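Speaker notes – Student project session, Grandcombe
Speaker: Nassoro Sang, for the Pletdale student robotics project
Time allowed: one talk, questions at the end

Slide 1. Title
Thank the hosts. Introduce the project team by name: Jasper Jacobs, Bram Brouwer and Stijn Vandenberghe. State that Cor Vandenberghe supervised the work and will join for questions.

Slide 2. What the students were asked to do
The assignment was set in October. Each student group was to choose a household handling task and record enough demonstrations of it for a small arm to be trained on. Our group chose food containers – picking up, turning, passing and stacking.
The department supplied the hand-held grippers. The containers were bought by the students at Resell, the secondhand shop in Pletdale, and are therefore of mixed age and make. Mention that the total spent on objects was under $100.

Slide 3. Why containers
Clear plastic is difficult for a camera. The table shows through the walls, and overhead lighting produces bright spots that move whenever the container moves. Stijn's first report listed this as the main risk to the project. Read the sentence from his report if time permits: "We do not know where the box ends and the table begins."
Pause on the next slide. Let the audience look before speaking.

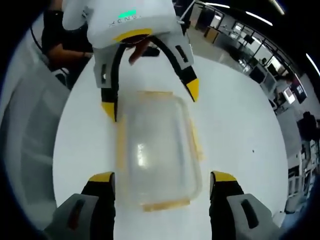

Container task at the round table, two hand-held grippers.

Slide 4. Two operators
Point to the glare on the container and to the orange rim. The rim gives the eye an edge to follow, and the group kept this container in the set for that purpose.
The two-gripper tasks were added at Bram's request. They require both operators to agree on an approach before the recording begins. The group wrote a short protocol of 3 spoken cues: "ready", "closing", "clear". Students who skipped the cues were asked to repeat the recording.
Do not go into finger design. Jasper has a separate poster on this and will be beside it during the break.

Slide 5. Amount of work
The target was 2,000 recordings across all tasks. Each student signed up for blocks of 200, with a rest between blocks. Wrist fatigue was raised in the first review and the blocks have not been lengthened.
Labeling took longer than recording. Say this plainly; other schools planning a similar course will want to budget for it.

Slide 6. Assessment
Students were graded on the written protocol, the quality of their labels and one oral presentation. The performance of the trained arm did not form part of the grade. Cor will explain the reasoning if asked – he prefers to answer this himself.

Slide 7. Next term
The Rolland workshop has offered bench space for the second group. Containers with lids will be introduced. The protocol will be revised by the present students before they hand over.

Questions
Likely: cost of the grippers (refer to the department office), access to the recordings (not yet decided), age of participants (second-year students only).
Leave the contact slide up until the room has cleared.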